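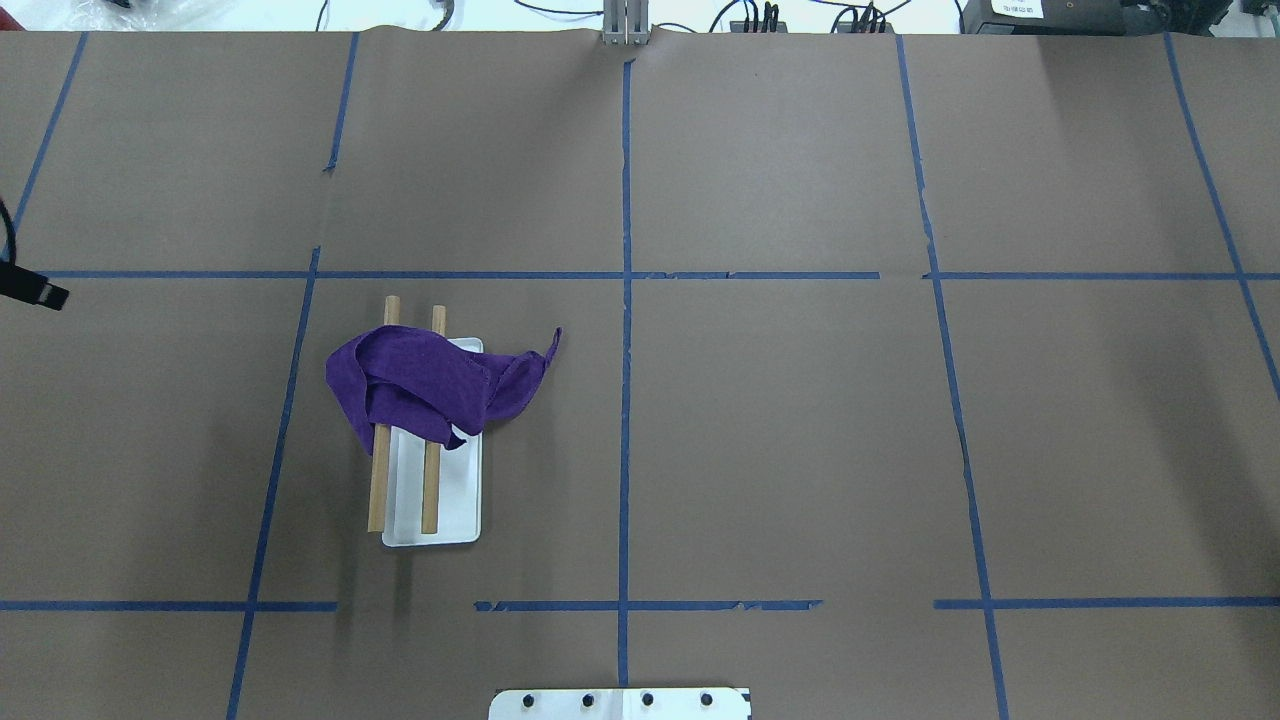
The big table in its kraft paper, with the white tray, a couple of dowels and the purple cloth.

Lumden kraft table paper, the 300-foot roll
Posted Dec 18, 2022

I have been meaning to write up this paper since May, and then I kept thinking I should use it a bit longer first, and then I got most of the way through the roll. So I think I'm qualified now!

Quick background if you're new. I make fabric wall hangings, the kind with a dowel through the top and sometimes another through the bottom, and I do nearly all of it on one very large table that I love and have treated terribly. It has glue on it. It has a ring from a can of stain that I will be looking at for the rest of my life. For years I covered it with whatever was going (old sheets, newspaper, the backs of gift wrap), and every one of those drove me up the wall. Sheets wrinkle under your hands. Newspaper gets ink on pale fabric, and I learned that on an order I'd already been paid for.

So I bought the Lumden roll. It was 52 dollars at the craft supply place in Itthorpe, and I stood in the aisle for a good long while before I put it in the cart, because 52 dollars for brown paper is a lot of money to hand over for brown paper. There was a thinner one from Vimia on the shelf below for a good deal less. I'd had the Vimia before. I'll come back to the Vimia.

What it's like to put down

It's heavy. I mean the roll, first of all, which I had to walk to the car like a tired toddler, but the paper too. It has some body to it. When you pull a length across the table it wants to curl for the first few minutes, and if you flip it so the curl faces down and weigh down the corners (I use books), it relaxes and stays put. I like to do this the night before. If I'm in a hurry I just tape the ends under the lip of the table and get on with it, and that's fine too, you only get a bit of a hump near the edge.

The color is plain grocery-bag brown and it's matte, and I can't tell you how much I like matte. I used a coated paper for a couple of months once and the lamp bounced off it straight into my eyes all evening. This stuff is restful. Pale things show up on it, dark things show up on it, and a pin dropped on it is easy to find. White thread is easy too. Tan thread, no. Raw wood dowels are a bit close in color, but I've never lost a dowel.

The tape part

Okay, so this is really why I wanted to write the review. I don't leave the paper plain. I run blue painter's tape across it in both directions so the whole table turns into a grid of rectangles, and then each rectangle gets one job at a time. A tray goes in one. Whatever I'm working on goes in another. If something is in the wrong rectangle I know it's in the wrong rectangle. My daughter thinks it looks like a board game and has asked what the rules are.

You can't do this on every paper. On the Vimia, the tape pulled up a layer of fuzz every time I moved a line, and after the second move I had a sort of bald stripe with bits standing up along it. On the Lumden I can peel a strip back the same day and put it somewhere else, and the paper underneath is a tiny bit lighter and otherwise okay. Leave it for weeks and you will get some tearing, so don't come after me if you leave it for weeks.

I should say I don't measure. I know people who do, with a chalk line and everything, and their tables look gorgeous. Mine go down by eye, so some lines lean, and where I've started a new strip over the end of an old one it goes lumpy, with kinks and little torn edges. It bothers me for a day and then I stop noticing. If you want it neat, tear the tape against a metal ruler and press it down from the middle out. I've done that twice in my life.

Also, cheap tape is not worth it. I tried the Olaniyan multipack with this paper and the corners were lifting by lunch. It's perfectly nice tape on a painted wall, for what that's worth! It just doesn't seem to like kraft.

What lives on it

My most used thing after the paper is a plain white plastic tray, a shallow narrow one with rounded corners and a bit of a rim. It's for parts in progress. Dowels roll — this is the main thing to know about dowels — and a rim is enough to keep one from heading for the floor. I say enough, but I am also the person who sets one dowel in the tray and the other next to it on the paper, or half up against the edge, and then drops a cloth over the lot and calls it organized.

The cloth is for wiping the sanding dust off. I like a strong color for this (mine's purple) because I'm always putting it down and looking around for it, and on brown paper you can spot purple from the doorway. It does hold onto dust, so I shake it outside. If you shake it over the kraft paper you'll get a fine pale haze that you then lean your sleeves in. Ask me about my black sweater.

Dust is the one area where I'd call the paper only okay. It has a little bit of tooth to it, so you can't just sweep it clean with your hand. A soft brush does better. Along the tape lines you get a small drift on each side, and I go down those with the brush held sideways.

Things it has survived

Wood glue: beads up for a while, and if you catch it you can lift it off with a scrap of card. If you don't catch it, it dries into a hard lump and you work around the lump until you change the paper.

Water: I knocked over a full glass in the fall. The paper went dark and bubbled, but the table under it was only damp, and I'd been expecting a puddle. I cut that section out and taped a patch in. It looked awful and it worked fine.

Stain: soaks straight through. I can't fault it for that, it's paper. I put a piece of plastic under it now on staining days.

Hot iron: I did press a seam on it once when I couldn't be bothered to go and get the board. It held up. I got a faint warm-cardboard smell and a very slight crinkle. I'm not recommending it!

Cutting: a rotary blade goes through it like it isn't there, so you need your mat on top. A pencil on it is lovely. I write all over mine, sizes and phone numbers and once an entire grocery list, which I then had to photograph to take to the store.

What I don't like

The core. The cardboard tube in the middle is flimsy for a roll this heavy, and mine got crushed on one side in the first week, so it has never sat right on a holder. It sort of thumps as it turns. Olaniyan sells a wall holder that is supposed to fit and it does fit, if your tube is still round.

The outside few turns were scuffed as well, and a bit dirty along one edge. I used those for packing.

And the width. It covers my table with very little to spare, so if I lay it crooked (see above, about measuring) I end up with a strip of bare wood showing down one side at the far end. A few more inches would make me so happy. There is a wider one, but it's special order, and the woman at the counter in Itthorpe made a face when I asked how long it takes.

How long it lasts

I change the paper when I can't stand it anymore, and with me that's every couple of weeks when I'm busy and a lot less when I'm not. In between I just patch. The tape grid comes up with it, by the way, all in one go, you fold the whole thing in on itself like a tablecloth after a party and it's weirdly satisfying. Then you have to put the grid down again, and that's less so. I put a podcast on.

I asked the newsletter people what they use on their tables and got more mail about that than about anything I've made, and I'm choosing not to be hurt. Most of you are on paper of some sort. A few cork people. One person on a shower curtain, and I do want to hear more.

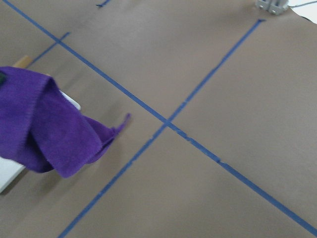
Čestmír Dvořáček wrote in to say: I have the same roll and I gave up on the full grid. Too much tape. I do one long line each way, so the table is split into four, and that's plenty for me. My tip is to wait until the paper has lain flat overnight before any tape goes on. If you tape it while it still has the curl in it, it moves under the tape and your line puckers. And for the tube, cut a piece of drain pipe and slide it inside on the first day, before it gets squashed.

The drain pipe! I wish I'd had that letter in May. I did try going down to fewer lines after reading it, and I can see the appeal, but I missed my little rectangles by the second evening and put them back. The overnight thing I completely agree with. Puckered tape catches on fabric when you drag a piece across, and I've had it grab a fringe.

Ruxandra Rusu asked if the paper marks light fabric. I've had white cotton sitting on it for days at a time and haven't seen anything transfer. Damp fabric I wouldn't risk, and I'd put a clean towel under it.

And Armindo Bragança wanted to know if it's okay for kids' painting. Yes, very, it takes poster paint without going to mush, though at this price I'd give them the scuffed outer turns and keep the good stuff for yourself.

Would I buy it again? I already have the next one on my list, and I'll be checking the ends of the tube in the store before I pay. Four and a half out of five. The half is the tube.

If anybody has found a source for the wider roll that ships faster than Itthorpe, please put it in the comments.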